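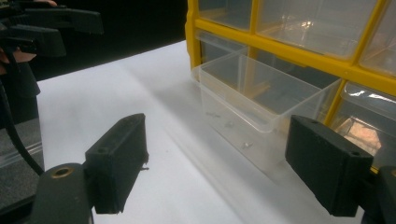
I spent most of Friday at the Peltideo open day in Grostside, and if you care at all about the software side of robots, you should go next time. I went in expecting big arms throwing boxes around. What I got was a lot of people squinting at screens, and I loved it! The first stop was the perception bench, where the job is picking small hardware out of a yellow organizer cabinet with clear plastic drawers. One drawer was pulled partway out with three little metal parts on the bottom, and if you've ever tried to get a depth camera to make sense of see-through plastic, you're already wincing. The walls show up in one pass and vanish in the next, and the shiny bits come back as holes.

Their answer is a tool called Dankwa. It takes the color image, guesses where the drawer walls ought to be, and hands the planner a clean box to work inside (the raw depth only gets a vote on the floor). I asked if it ever guesses wrong and got a very quick "oh yes." They pulled up a log where the planned path went straight through a drawer front, all drawn in cheerful green. I'd have liked another hour with that log viewer, by the way. You can scrub the plan and the camera feed together, and mine at work can't do that.

After coffee we got the planning talk. It ran 70 minutes and could have been shorter, but the part on approach angles was great. They keep 2 planners running side by side, a fast dumb one and a slow careful one, and take whichever finishes with a legal grasp first. I had a lot of questions about what happens when the two disagree halfway through a move, and I'm still not sure I followed the answer.

The Soltwood room was last, and that's all force control tuning. Lots of gain plots. I got lost somewhere in the filtering section, but a very patient guy redrew it for me on the whiteboard. Parking is awful, so take the bus. Slides are supposed to go up in October.

Search this site Enter keywords Go

Last updated: Friday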